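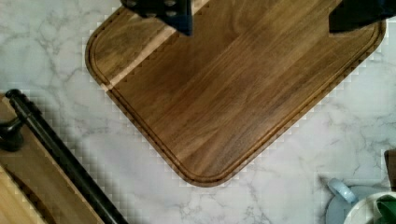 Give the board room

The Wanberg paper promises an arm that copes with "ordinary clutter". I'd want to see my own worktop first. Keep handles and bowls back from the chopping board.
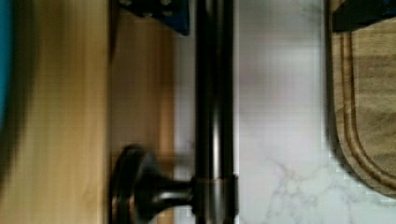
Watch bar handles

Up close, a dark bar takes up a lot of a wrist camera's view. The authors report 200 trials but only 12 layouts — thin, if you ask me.

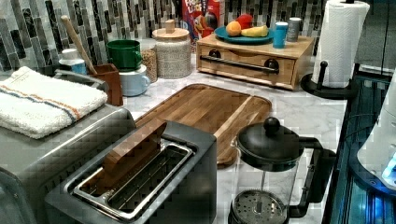 Issue 13, page 40

Toaster, mugs, fruit, cereal: a fair test of crowding, I'll grant. Try shifting the toaster before you believe any score.

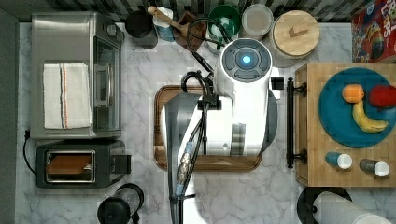

Check from overhead

An arm can hide most of the board beneath it. Ask which camera the results lean on, and leave slack in the cables.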